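Notes from the December band meeting, typed up by me because I had the only working pen.

We started with the Loltetmont single. Everyone likes the second mix best, so that's the one going out, and I've promised to nag Bemach for the final master. Pressing is still up in the air -- 400 copies on vinyl feels safe, 1,000 feels mad, and I said so quite loudly! Agreed on 400. 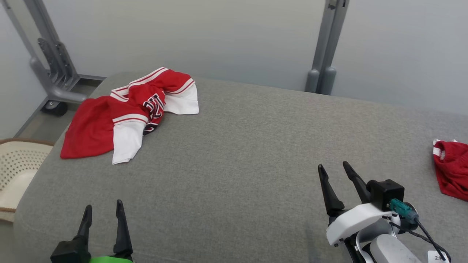
Then the Bowen support slot. They want a half-hour set, so we're dropping two songs (sorry, slow one) and keeping the long intro. Rokby will lend us up to 2 monitors if we ask before the end of the month. I'm asking.

Bit of a row about the chorus synth, left for next time.

To do:

- me: Bemach, Rokby, sleeve proofs
- drums and bass: new set order
- everybody: learn the new ending, please

Finished at 9.40pm.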